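Braretside Hall - Booking and Visitor FAQ

Last updated September 6, 2021

How do I buy tickets?

Tickets are sold through the Wunalance booking page and at the box office in the main foyer. The box office opens two hours before each performance and closes at the interval. Telephone sales are not available.

How many seats does the hall have?

The seated capacity is 747. For standing concerts the stalls seats are removed and the licensed capacity rises to 844. The layout for each event is shown on its booking page and may change if the promoter alters the staging. Seats already sold are moved to the nearest equivalent row and ticket holders are told by email.

When will I receive my tickets?

E-tickets are sent as soon as payment clears. Printed tickets are posted 11 days before the event. Orders placed after that point are held at the box office and released on sight of the order number and the payment card used.

Can I get a refund?

Tickets are refunded in full if an event is cancelled. If an event is moved to another date, existing tickets remain valid and a refund may be claimed up to the original date of performance. Booking fees are refunded for cancelled events only. Tickets cannot be refunded for late arrival or for a change to the support act.

Can I resell a ticket?

Tickets may be returned to the Wunalance resale list at face value. Tickets bought from other sellers cannot be checked in advance and may be refused at the door.

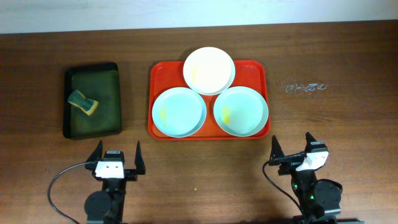
Interval orders can be placed at the Galindo Bar before the performance or from your seat through the booking page. Orders close when the house lights go down. Hot food is not served in the auditorium, and glass must stay in the bar area. Shared orders come on a tray with round plates, three to a tray, and the tray should be left on the nearest ledge afterwards. Allergen sheets are kept at the till.

What time does the performance start?

The time on the ticket is the start time of the first act. Doors to the auditorium open 45 minutes earlier unless the event page says otherwise. Latecomers are admitted at a suitable break, which for some seated recitals means the interval.

Is there step-free access?

Step-free access is by the Wasdale Street entrance. Wheelchair spaces are in rows A and M, each with one companion seat. These must be booked through the access form, as the seating plan does not release them for general sale. A hearing loop covers the stalls but not the balcony.

Are bags searched?

Yes. Bags larger than A4 must be left in the cloakroom - this includes folded rucksacks. The cloakroom takes card payments only.

Who do I contact about hiring the hall?

Hire enquiries go to Benedita Vilela. Technical questions, including rigging points and the stage power supply, go to Miłosz Kołodziej. December dates are released to regular hirers first, and any that remain are listed on the hire page.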